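Grescombe Teaching Fellows: progress report to the Ljungberg Fund

Prepared by Gunvor Dahlgren, program lead

The first cohort of 10 fellows began work in September. Each one teaches at least one first-year course and receives release time equal to one class per term. Two fellows changed departments over the summer, and both kept their places.

Classroom observation is on schedule. Every fellow has been visited once, and written comments went back to them in November. The second visits will be done by Oda Engebretsen, who joined us from Pratcombe College and has taken over the mentoring side of the program.

We planned 4 workshops and have held three. The session on grading large classes drew the most interest, and we had to move it to a bigger room. The last one, on lab teaching, is now set for spring — the original date clashed with exams.

The student survey went to 200 students. Responses are still coming in, and we will send the results with the final report.
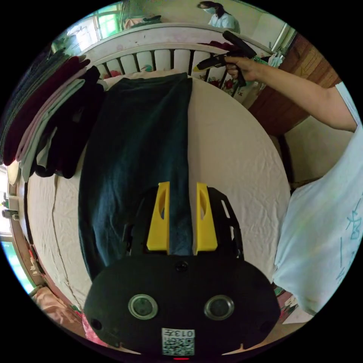 Spending is in line with the budget except for travel, where $3000 remains unspent. We ask to move that amount to substitute teaching, which has cost more than we planned. No other changes are requested. We would need an answer before the spring schedule is fixed.

Grescombe College, Office of Teaching | Contact us | Back to top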